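Week 3 handout: weighing up a two-arm kit, using bottles and caps

Welcome back, everyone. Last time we talked about what a supplier's brochure tells you and what it leaves out, and I promised we would look at a proper bench kit this week. The one on offer to us is the Monilari, sold by Tosow with two arms, grippers and a year of support. Please have your notes from the Barbu comparison beside you, as you'll want them later on.
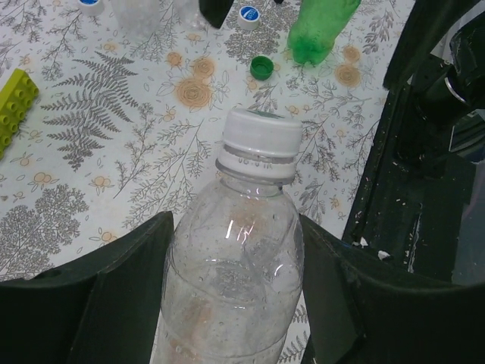
Watgate College — Automation and Control Group

A clear bottle is a kinder thing to read about than to pick up! The sides let the pattern of the cloth show through and the shoulder throws bright reflections, so a camera at the wrist has rather a lot to sort out. Notice how the two fingers sit either side of the body, and think about how hard you would want them to press on thin plastic. Write down your own figure before you open the supplier's sheet.

Ross Chisholm will run the practical with me. Each pair makes 40 attempts at a bottle and 40 at a cap, and keeps a tally of both — please do log the dropped ones too, even if it spoils a nice run. Caps are small and low to the table, so I expect them to take you longer.
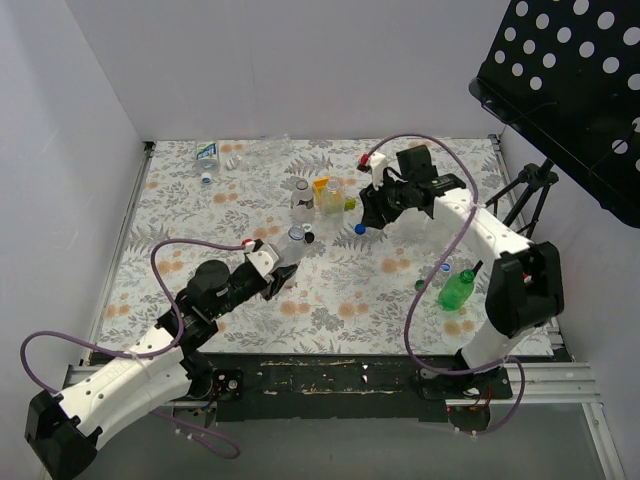 Fig. 2. Both arms over the cloth, with bottles and loose caps on the table.

When you come to your review, give some thought to reach and to cabling as well as grip. A loop of cable above an arm needs room to move, and buyers often forget to allow for it when they measure up a bench.

Reviews should be no more than 200 words for each heading, handed to me or to Ross by 11/29/23.

Isla Te Moana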